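Course Handout 4: Small Tables and Light Seating in Shared Rooms
Furniture and Interior Basics, Instructor: Annelore Rieger
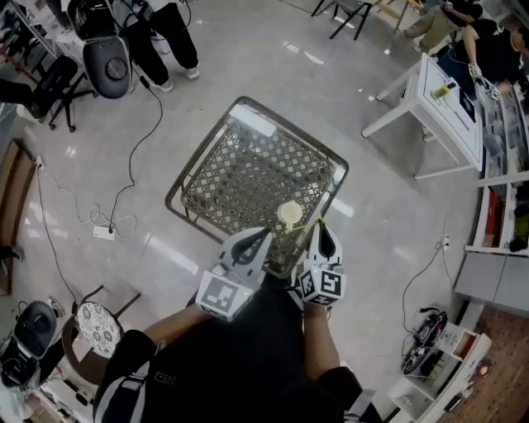 1. What we mean by a side table

A side table is a low or middle-height table which stands next to something else: a chair, a sofa, a bed. It carries small things only. In this course we take 70 cm as the upper limit for the height. Higher pieces we discuss together with desks in April.

The top can be closed (wood, stone, plain glass) or open (wire, slats). Between the two there is a mixed type, a woven lattice lying under glass. The eye sees the pattern, but a cup still stands flat. Please remember this type, it comes back in the exercise.

2. Frame and rim

A dark metal frame looks thinner than a light one of the same size. With a thin rim the top seems almost to float — this is pleasant in a small room, but the corners are easy to overlook when you walk past. Petro Shevchuk asked last time whether a square table may be turned so that a corner points to the user. It may, if there is free floor on all sides. You lose a straight edge to sit against.

3. Floor and cables

On a pale, glossy floor the ceiling lights appear again as white stripes. Dark legs are very clear on such a floor, and so are black cables. White cables and a white power strip are less visible, and people step on them more often. When you draw your plan, mark first the power strip, then the desks, and only then the side table. Cables should not cross the line between a chair and the door.

4. Chairs near the table

An office chair on a star base needs space to roll and turn. A chair with four legs needs less, but it must be pulled back by hand. Do not mix up these two distances in your drawing! Several of you did so in Exercise 3.

5. Exercise

Draw a plan of a shared room with one square side table, one white desk and at least two office chairs. Scale 1:20. Write next to the side table what kind of top you have chosen, with one sentence of reason. Desta Derese has the spare scale rulers. Hand in on paper, folded to A4, with your name on the outside.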